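Setting up a bathroom round for the Drostine: notes for housekeeping teams

Written for the floor teams at Cletia, but any site on the Drostine two-arm should get something out of it. Assumes you've done the induction and know where the stop button is. 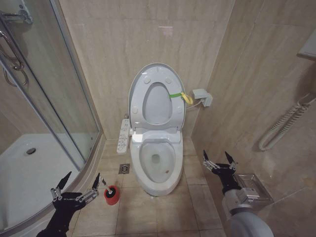 Bathrooms come last in the training order and that's deliberate. Bedrooms are easy, corridors are easier. Get a week of those in first, then start here.

Before you start

Room must be vacant and showing vacant on Rorkesero. Not "guest out". Vacant.
Door wedged open, sign across it.
Battery above 29 per cent. Lower than that and it will park itself halfway through, usually in the doorway.
Loose stuff off the floor. Bath mats, bins, scales. Mats especially.
Fresh pads on the trolley, colour coded same as ours. Red is toilet only. Same rule for the machine as for you.

Step 1. Teach the room

Only needed once per room type. We have four types at Cletia so four teaching runs, then the rest copy across. Drive it in slowly with the handset, stop a good arm's length from the toilet, press Learn. Let it look left and right on its own. Don't stand in the shower to get out of the way, it will save you as part of the room. Yes this has happened.

Step 2. Mark the keep-outs

On the tablet, draw a box round anything it must not touch:

- sockets, plugs and power leads
- button panels for the electronic toilets
- coiled hoses and cables on the wall
- shower glass, unless you're running the glass programme

Draw the boxes bigger than you think. The wrist is wider than the fingers and it's the wrist that catches.

Electronic toilets: switch the unit off at its panel first. It's a person's job and stays a person's job.

Step 3. Mark the pick-ups

Brush handle first. Tap it on the tablet, then tap where the holder stands. If the holder gets moved by a guest or by one of us it will search for a bit then ask for help. Quicker to put it back in the same corner every time. Strip of tape on the trolley to measure from works fine.

Lid and seat: you lift them. The machine can do it but it's slow, and you want to look in the bowl anyway. Anything unpleasent beyond the ordinary, you deal with it and log it.

Step 4. Run it

Press Start and step back to the doorway. Bowl, rim, seat, outside, in that order. A standard toilet takes it 18 minutes. I know. You'd do it in 4. The point is you're making the bed while it does it — that only works if you start the bathroom first, so change your habit. Bathroom, then bed, then dust, then back to check.

Step 5. Check and sign

You sign for the room, not the robot. Look behind the base, round the hinges, and at the floor drain. It's poor at hinges. Drains it skips completely unless you add them. Wipe what it missed, tap Missed on the tablet so Bangash get the report. Please do tap it. If we all quietly fix things the numbers look great and nothing improves.

Rinse the fingers with the grey spray. Never bleach, it eats the tips.

What changes for you

Asked a lot so putting it here. Room counts per shift have not gone up. If your sheet says different, bring it to the Thursday meeting. Less kneeling and less scrubbing, more checking, more tablet. Some people's knees are much happier. Some people find the waiting about worse than the scrubbing and that's fair, you can swap to linen for a shift, ask.

Nights still run without the machine. No change planned before July and teh rota for July isn't written.

Common faults

Stops and beeps twice — can't find a pick-up. Check the brush.
Stops and beeps three times — something in a keep-out has moved, often a lead hanging down.
Grip slips — worn tips. Change both, not one.
Won't leave the room — door has swung. See wedge, above.

Full service is due at 3,000 cycles, counter is on the back plate.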